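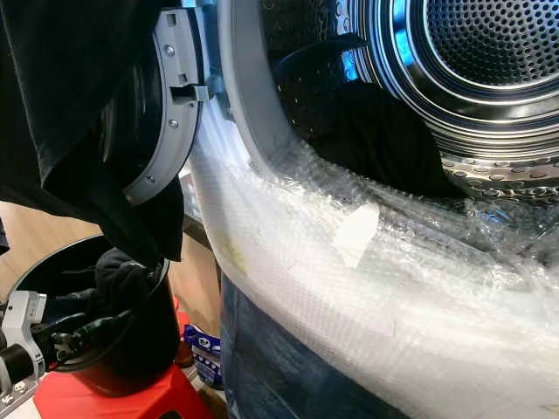 Dinlow's shared laundry reopens, mostly

6 August 2026

The laundry room at Buvari, the block of flats on Dinlow's Hidayat Street, has a front loader again, after a spell in which residents got to know their bathroom sinks rather better than they wanted to.

The new machine has its bubble wrap on round the lower front, held with a bit of white tape, and it is staying on for now. Dewanti Kusuma, who runs the building's office, says the decorators are due in October and she would like to have one thing in the room without magnolia on it.

"People keep asking if they're allowed to peel it," she said. "They are not."

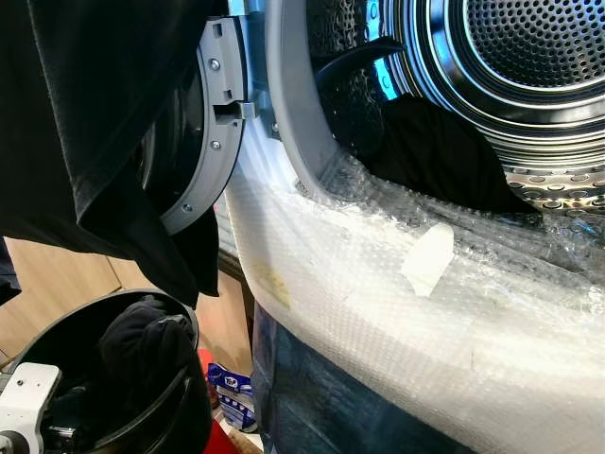 Dark things are going in first. Residents were asked to keep whites back for the opening stretch, a request Povilas Juška of flat 30 considers excessive. He has lived at Buvari long enough to remember the previous machine, which turned a set of his pillowcases grey and later shared the cost of replacing them with no one.

"It's a steel drum with holes in it," he said. "I don't think it needs breaking in like a pair of boots."

A wash costs 2 tokens, up from one, and tokens are sold at the office until 4 in the afternoon. Bookings go through Onby, the same system used for the bike store, under room code 1701. Anyone who leaves a load sitting in the drum past their slot will find it on the shelf by the door - folded, if Ms Kusuma is in a good mood.

The tumble dryer is still out of order.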